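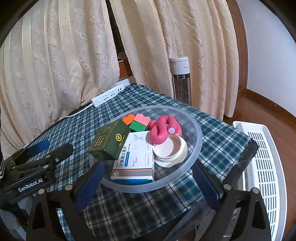
**What does Teneo do when the planner can't find a grasp?**

It tries twice more with a wider approach angle, then gives up and writes a line to the log. Sulking is not yet supported.

**Where do the grasp labels come from?**

Bujar Krasniqi checked all 2,716 by hand in March. He has asked us not to bring it up.
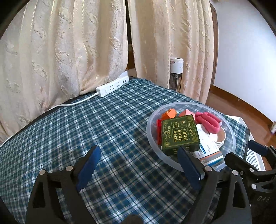
*Mixed items in a round basin, green soap box on top.*

**Can I change the jaw width limit?**

It lives in `hauser.yaml`, under `grip`. Restart the controller afterward, or you'll spend an afternoon tuning a number it never read. Ilaria lost two that way.

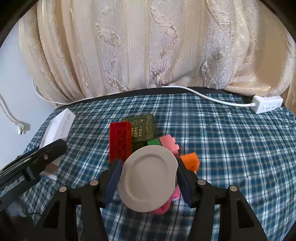

The same goes for the force limit, one line down. Keep both files in sync if you run two arms.

Last edited 23/08/2026, A. Amato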